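Automation at Tonden - what changes for the packers
Student project report, 24/06/2021

We spent 4 shifts at the Tonden parts plant. Kitting bench used to be two people, now one arm plus one person who tops up trays and clears jams. Cendura did the setup. Line target is 1000 parts a shift.
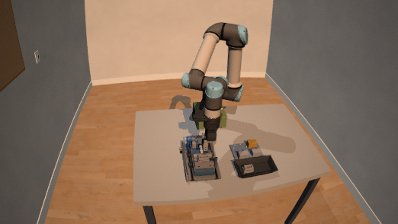
Staff said the wrists are better, the boredom is worse. Less talking too. One packer moved over to inspection and likes it, another went to part time and wasnt really asked. Training was a single afternoon, everyone we spoke to wanted more of it.

Still to do: survey results, pay data, second visit in July if they'll have us. Refrences to be added.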